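3.2 Cable routing and bin fixing

The supply hose on the Nundbridge cell had rubbed against the wrist joint, so Deok-su Joo re-routed it over the top of the arm. The thin black cables were then tied to the yellow cable near the middle of the joint, leaving a loop for wrist rotation - 80 mm of slack at full turn. The bin was clamped at the back wall only.

Wrist turns were run at low speed over the loaded bin, 200 in all, and the ties checked after each set.
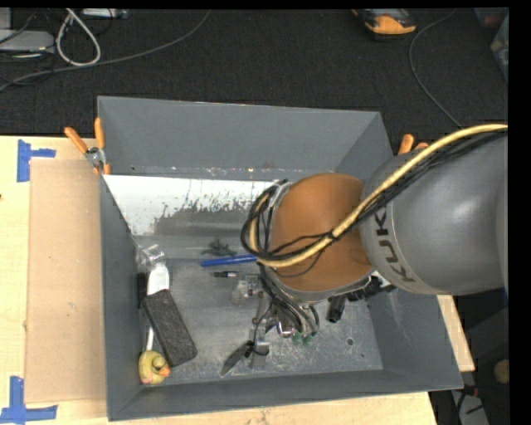

3.3 Gripper check

Finger alignment was measured in March with the arm parked. No shims were needed.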